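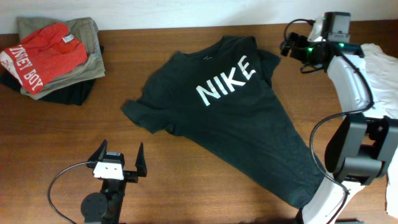 Week 5 notes: who decides what on the folding rig

Okay, so the last lab got a bit loud and I skipped half my slides, so I'm writing them up properly. We run three layers on Plurkach. The planner picks the next fold, the perception node hands it two grasp points, and the controller just tries to get both arms there without them hitting each other (please don't merge these into one script, I've marked 14 of those this term!).

Start with the shirt's outline from the head camera. Big chest lettering is handy for telling front from back, but don't let your corner finder lock onto it.
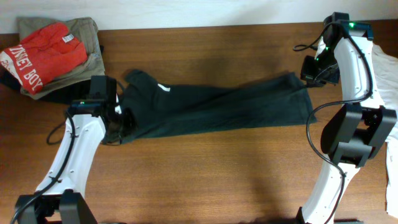
Two arms, one clock

Once both grippers are on the same cloth, the arms aren't independent anymore. In Trurik you set sync_mode to "paired" and both trajectories share a time base. Forget it and one arm starts 29 ms early, which sounds like nothing until you plot the tension.

For the last few inches we switch to the wrist camera. Look for the hem and its stitch line. Glare on the table is a real nuisance for edge detectors, so mask out saturated pixels first.

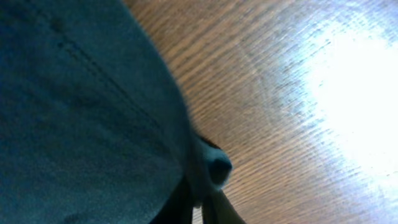
Fotis Antoniadis: Wouldn't depth fix the glare problem? I'd rather not tune another threshold.

Partly, Fotis, but cheap depth sensors get holes on shiny surfaces too. Try it on the 291 clips in the McKinnon folder and bring me the plots, I'd love to see them.

Homework: write a function that returns the folded tip of a hem, plus a confidence score. Low score means replan.
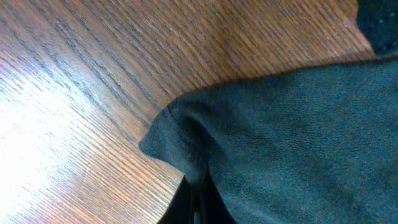

Fig. 4. Wrist view, folded corner with hem stitching.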